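危废填埋场封场后渗滤液液位不降反升，是覆盖系统漏了还是导排层堵了？

分类：固废与污染场地 / 封场与后期维护
标签：渗滤液 土工膜 含油污泥 导排层 液位监测
提问时间：2018-09-18
浏览 1,279 次

问题

我们维护的是一处已封场的含油污泥单元，项目上叫 Mets 单元，填埋内容以罐底油泥和钻屑为主，夹有一部分固化后的飞灰。封场覆盖结构自上而下为：植被土 60 cm，6.3 mm 三维复合排水网，1.5 mm 双糙面 HDPE 膜，GCL，排气层。底部是双层衬里，主导排层为 30 cm 卵石，主盲沟内设 DN200 穿孔 HDPE 管，坡向集液井，坡度设计值 2%。次层（检漏层）单独设井。

封场验收之后前几个季度，集液井的液位一直缓慢下降，抽排量也逐季减少，和设计单位给的衰减曲线基本能对上。今年四月开始曲线拐头，液位上升，到现在没有回落的意思。抽排制度没有改过，浮球启停点没有动过，泵是换过一次叶轮的老泵。

目前掌握的数据：
一、主集液井累计抽排量本季度 588 立方米，比上一季度高。
二、检漏层井基本无水，偶有少量冷凝水，抽不起来。
三、单元内有 2 根观测管，北侧一根液位高，南侧靠近集液井的一根液位变化不大。
四、电导率比封场初期低，COD 也低，但石油类指标没有明显下降。
五、覆盖层表面无可见裂缝，植被长势正常，坡脚排水沟雨后有出流。

设计单位（Branex）的意见是覆盖膜有破损，建议揭开植被土做全面的电法检漏。运维单位认为是导排管结垢堵塞，单元北半部的渗滤液排不下来，建议高压冲洗。两家各说各的，费用差得很远。业主要求先给一个判断再谈钱。

想请教：仅凭上述数据能不能区分这两种情况？不能的话，还需要补哪些数据，按什么顺序做比较经济？另外，检漏层没有水，能不能说明主衬里是好的？

提问者：堆体北坡

补充说明（提问者）：有人问到气体，排气管甲烷浓度很低，含油污泥单元本来产气就少，没有气顶水的问题。观测管是封场前预埋的，管底标高有竣工测量记录，但封场后没有复测过。

回答一

回答者：Selvaraj Selvanayagam
已被提问者采纳

先说结论：现有数据不能把两种情况完全分开，但能看出倾向，倾向是两者同时存在，以覆盖系统的入渗为主，北侧导排不畅为次。理由如下。

1. 水量平衡

导排管堵塞只会改变渗滤液在单元内的分布，不会增加总量。如果只是堵塞，集液井的抽排量应当下降，同时上游观测管液位上升。你这里抽排量在增加，说明单元内有新增来水。来水只有三个方向：顶部覆盖层、侧向（锚固沟及边坡搭接）、底部地下水反渗。检漏层干，底部反渗要先穿过次衬里再穿过主衬里，检漏层不可能不见水，可以排除。剩下顶部和侧向。

有一个例外要先排除：堆体继续压缩也会挤出水来。含油污泥含水率高、固结慢，封场后覆盖层荷载加上去，会有一段时间的压缩排水。但这部分水量应当单调衰减，不会在几个季度之后突然拐头。如果封场后顶部又堆过土或者停过重型机械，请补充说明，那就另当别论。

2. 水质

电导率和 COD 下降，与稀释相符，支持外来雨水入渗。石油类不下降不矛盾。石油类在这种单元里受相间分配控制，残余油相还在，水经过就会带出接近平衡的浓度，换多少水都差不多。所以石油类不能作为稀释判据。应当用保守离子，氯离子最好，钠也可以。请把封场以来每个季度的氯离子列出来，和抽排量放在同一张图上。如果氯离子浓度乘以抽排量（即氯通量）基本不变而浓度下降，就是典型的稀释。如果浓度与通量同时上升，则是新的浸出面被打湿，说明水走了以前没走过的路径。

3. 液位分布

北高南平，说明北侧到集液井之间有水头损失。正常运行时主导排层上的水头应控制在 30 cm 以内。你没有给出北侧观测管的绝对标高，只说高，这个不够。请换算成膜上水头，并且先复测管口标高。堆体沉降会把管子带下去，管口标高用的还是竣工值，算出来的液位会虚高。我经手的一个单元，一年多时间都以为膜上水头超标，复测之后管口沉了 40 多厘米，液位其实没怎么变。
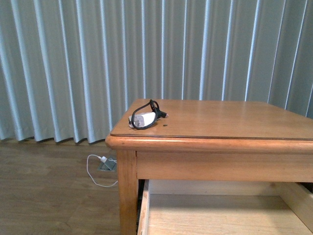
观测管复测的做法：从场外稳定基准点引水准，闭合差按四等控制即可。管口、管周覆盖层顶面各测一点，两者沉降量不一致时，说明管与堆体之间有相对滑移，管周的膜靴（穿管密封套）受拉，很可能已经撕开。这正是覆盖系统最常见的漏点，比膜面本身破损常见得多。

4. 补充工作的顺序

第一步，复测标高，整理氯离子和抽排量的逐季数据，同时收集场区日降雨记录。这一步几乎不花钱，一周之内能完成。

第二步，把集液井改为连续液位记录，记录间隔 15 分钟，跑过至少两场像样的降雨。观察降雨开始到集液井进水速率上升之间的滞后。滞后在数小时以内，基本是集中渗漏，走的是穿管处、井筒外壁或边坡锚固沟。滞后几天到几周，才考虑膜面分散破损。注意要用进水速率，不能用液位，液位受泵启停影响，看不出东西。

第三步，开挖检查全部穿膜节点，包括观测管、排气管、集液井井筒。人工开挖到膜面，范围取节点周围 1.5 m，重点看膜靴焊缝、不锈钢卡箍和密封胶条。卡箍松脱、胶条老化很普遍。

第四步，CCTV 检测主盲沟管，从集液井和北端清扫口两头进。看到结垢再冲洗。含油污泥单元的垢多半是碳酸钙、硫化亚铁和油泥的混合物，单用清水高压冲洗效果差，压力给高了还会把 HDPE 管的穿孔边缘打裂。建议喷嘴压力先按低档走一遍，取垢样化验之后再定要不要加药剂。加酸要先评估硫化氢。

第五步，前面都做完仍然解释不了水量，再谈覆盖层电法检漏。覆盖膜上有土工排水网时，排水网要是干的，偶极法信号很差，要先给水润湿。揭土检测则要把植被土和排水网都掀掉，恢复时造成的新损伤未必比原来的少。

5. 检漏层无水的含义

只能说明主衬里的渗漏量低于检漏层的可检出水平，不能证明主衬里完好。检漏层若采用的是土工排水网，吸持水量小，较为灵敏；若是砂砾层，坡度又不足，少量渗漏可能长期积存在低洼处到不了井里。另外要查检漏井本身的管口标高，如果沉降后形成倒坡，井里永远没有水。还有，所谓冷凝水请取样测一次电导率和氯离子。冷凝水的电导率应当很低，高了就不是冷凝水。

6. 关于费用

Branex 建议的全面检漏不是不能做，但放在第一步不合适。运维单位建议的冲洗解释不了抽排量上升，单独做也不合适。给业主的判断可以写：存在外来入渗，位置待查，优先排查穿膜节点和边坡锚固；导排管状况待 CCTV 确认；在查明之前把集液井抽排频次提高，维持膜上水头不超过设计值。

评论

堆体北坡：谢谢。氯离子查到了，从封场以来浓度一路下降，四月以后下降加快，通量没有明显变化。标高下周安排复测。封场后顶部没有再加过荷载。

Selvaraj Selvanayagam 回复 堆体北坡：那基本就是稀释，先查节点。复测结果出来请更新在问题里，管口和管周两个数都要。

滤布工：补一句，抽排计量也要核。有的场子流量计装在回流支管之前，止回阀不严，泵停了管里的水倒回井里，下一次又计一遍，累计量会偏大。

回答二

回答者：Prasanna Begum

同意上面关于水量平衡的部分，对第三节有不同看法。

北侧液位高不一定是导排层堵塞，也可能是上层滞水。含油污泥和固化飞灰交错填埋时，固化层渗透系数很低，水落到上面就停住了。观测管如果是全长开孔，滞水会从侧壁流进管里，量到的是滞水面，不是膜上水头。请核对观测管的开孔段。全长开孔的管子在这种单元里基本不能用来判断膜上水头。

简单的检验办法：把北侧观测管抽干，记录恢复曲线，同时用管内摄像头看水从哪个深度进来。侧壁中段有淋水就是滞水，只从管底返上来才是导排层水。抽水时注意管底可能有浮油和沉泥，用气囊泵，不要用离心潜水泵，会乳化，后面水样没法测。

边坡锚固沟那一条我认为应该排在穿膜节点前面。我们在 Firkorgate 做过的一个封场项目，入渗点全部在锚固沟内侧，原因是坡顶截水沟采用 Cladwood 预制板衬砌，板缝没有做止水，沟里的水沿板背面下去，正好灌进锚固沟，再沿膜下进入单元。覆盖膜一个洞都没有。判断办法是往截水沟里分段蓄水，每段保持 24 小时，看集液井进水速率，不用等下雨。示踪剂用荧光素钠要慎重，石油类废水本身有荧光背景，应当先测本底，或者改用溴化物。

分段蓄水的记录表至少包括段号、蓄水起止时间、沟内水位、蒸发修正、集液井进水速率。相邻两段之间要留出退水时间，否则后一段的响应会混进前一段的尾水。

另外，你说坡脚排水沟雨后有出流，这个信息用处不大。排水网只要没有全堵就会有出流，关键是出流量占降雨入渗量的比例。建议装一个三角堰测一测。

评论

堆体北坡：查了竣工图，两根观测管都是管底以上 3 m 开孔，不是全长。但固化飞灰在北侧确实有一层，标高在开孔段之内。

Prasanna Begum 回复 堆体北坡：那滞水的可能性没有排除。先做抽水恢复。

回答三

回答者：路过的老施工

十有八九是集液井井筒和膜连接那里漏了，堆体一沉，井筒不沉，膜就扯开了。挖开看一下就知道，不用搞那么复杂。补的时候记得留松弛量，别绷着焊，不然明年还得挖。

评论

滤布工：井筒是刚性基础还是浮置的？楼主没有说，浮置的不一定是这个问题。

堆体北坡：井筒坐在底部混凝土板上，刚性的。已列入开挖范围。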